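Keeping Fan Magazines, Signed Photos and Taped Interviews

Household Tips, compiled by Karla Quezada

Paper

Most film and television magazines are printed on coated stock and bound with two steel staples. The staples rust first. Check the centerfold before putting an issue away. If there is an orange stain around the staple, lift the legs with a dull knife, slide the staple out from the spine side and leave the issue unstapled. Tape should not be used on the spine or anywhere else.

Store issues flat, in stacks no higher than 8 inches, with the spines alternating left and right. Upright storage works only in a box that is completely full. A half-full box lets the covers curl, and a curled cover on heavy stock rarely goes flat again.

Newspaper interviews and reviews should be kept apart from magazines. Newsprint is acidic and will leave a brown rectangle on any page it touches. Scan clippings at 300 dpi in color, even if the clipping is black and white, and write the paper and month on the sleeve before the clipping goes in. Pen pressure goes through thin sleeves.

Signed photos

Marker signatures on glossy prints stay soft longer than people expect. Do not slide a newly signed photo into a tight sleeve. Leave it face up in a closed cabinet overnight, then use a polyester or polypropylene sleeve. Vinyl sleeves have a strong smell and will lift the ink.

For framing, use a window mat so the glass does not touch the print. Hang it on an inside wall, away from the kitchen. Silver marker fades faster than black, and blue fades faster than either. A framed cast photo from "Nadley," signed by Abundio Nava in blue, lost most of the signature after one summer opposite a south window. The printed part of the photo looked the same as before.

Ticket stubs

Thermal-printed stubs from premieres and studio tapings turn gray above 70 degrees in a damp room, and faster in a car. Photocopy them on the day. Adhesive corners go on the backing card, never on the stub. If the text has already faded, a scan with the contrast raised will sometimes bring back the seat number.

Tapes

Talk show appearances recorded off the air are often the only copy a household has. Handle them in this order:

Break out the record tab on the cassette.
Look through the window for white specks or a dull film on the tape edge. If either is present, do not play the cassette.
Wind fully forward and fully back once before copying.
Copy at normal speed, in one pass, with commercials left in.
Label the file with show, guest and month.

Stand cassettes on end, full reel at the bottom. Keep them 4 feet from loudspeakers and off the floor. Cardboard slipcases shed dust into the hub openings, and hard plastic cases are worth the extra shelf space.

The Cuvness recorder sold in many discount stores has a loose eject spring. Press the flap down by hand before pulling out the cassette.

Sorting surface

Work on a plain, light-colored table that has been wiped and fully dried. Small items such as stubs, press badges and lapel pins are easier to keep together in a shallow tray with a raised rim. Keep drinks on a different table.

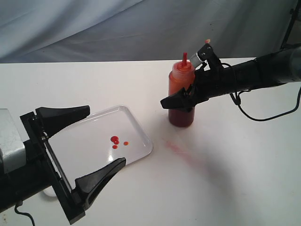 Translucent plastic tray with rounded corners, on a white tabletop.

Boxes and labels

Use a soft pencil on paper labels. The adhesive labels made by Aguirre peel off cleanly from plastic but take the surface off cardboard, so tie a tag to cardboard boxes instead. Sort by performer or by show, but use one system for the whole collection. A guest appearance goes under the main heading with a cross-reference slip in the other box.

Silica packets need to be replaced or dried out every July in humid areas.

See also: Removing Price Stickers From Record Sleeves; Cleaning an Enen Remote Control.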